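Clearing up after a crowd: kitchen notes

Updated 11 May 2019

Had 27 people for lunch in January and learned a few things the hard way. Writing them down before I forget. Add yours at the bottom.

Before they arrive

Empty the dishwasher. All of it, even the weird lid you can't find a home for.
Sink clear, fresh towel out, trash bag already in the can and a spare underneath.
Run a bowl of warm soapy water for flatware. Forks go in as they come off the table and you never have to chip egg off them.

Scrape, then stack

Scrape first. Stacking dirty plates just means you wash both sides. Rubber spatula works better than a knife and doesn't scratch.

Bins and trays beat carrying things by hand. One for plates, one for cups, one for whatever's left. Park them all on one table near the sink and don't let anybody start a second pile someplace else. It'll look like a mess for a while — fine, it's one mess. 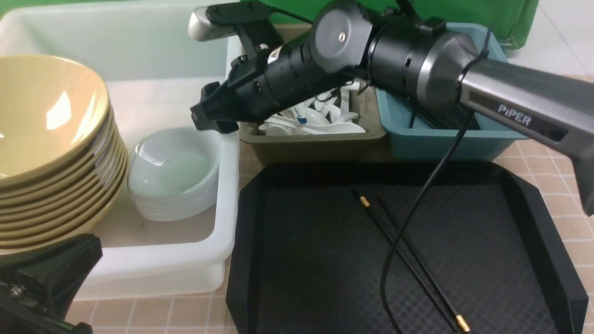 Burnt pans

Baking soda, enough to cover the black part. Water on top, simmer 10 minutes, let it cool. Wooden spoon to push the crud off. Not on aluminum, it goes dull and gray. Itzel Ponce wrote in to say she does hers with a dishwasher tablet and leaves it overnight. Havent tried it.

Glasses

Wash them first while the water's clean. Cloudy ones get a soak in white vinegar, then rinse. If they're still cloudy after that the glass is etched and you're stuck with it.
Dont dry with the towel you used on the pans.

Greasy plastic

Wipe with a dry paper towel before any water touches it. Then dish soap straight on, no water yet, rub, and rinse hot. Tomato stains — leave it in a sunny window for a day or two.

Leftovers

Shallow containers, in the fridge inside two hours. Masking tape and a marker for the date. Rice goes in first.

Next page: getting candle wax out of a tablecloth (thanks Damián Orozco)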